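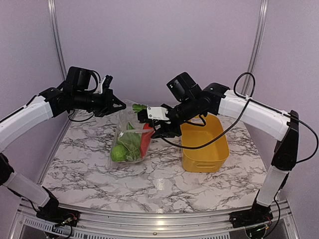
December
Anel Moodley

Compressor line, second leak check. Riaan Adams isolated the wall drops one at a time after the evening shift and I logged decay at the receiver. With all drops closed the needle held. With drop 3 open it fell 13 psi in the test period, same as last time, so the fault is downstream of the ball valve.

Soap solution on the Vorkance filter bowl: no bubbles. Soap on the regulator bonnet: slow foam at the vent hole. Diaphragm suspected. The body is stamped Flamlow and the rebuild kit is still listed. Ordered one kit plus a spare bowl O-ring.

Hour meter reads 3,080. Oil change was due at 2,000 and the sheet shows no entry for it. Drained and refilled, old oil dark but no metal on the magnet. Belt tension left alone.

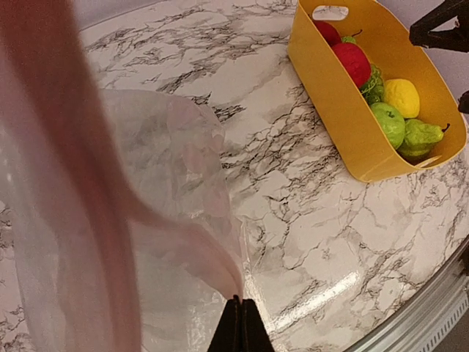 Can drop 3 stay in service until the kit arrives?
Only with the ball valve shut between jobs — tag is on the handle, regulator backed off to 42 psi.

Drop 4 coupler also stiff, took two tries to seat. Cleaned it, no change. Riaan wants to swap all the couplers to the Zoton pattern; I would replace the one and see. Repeat decay test after the rebuild, same gauge, dryer bypassed.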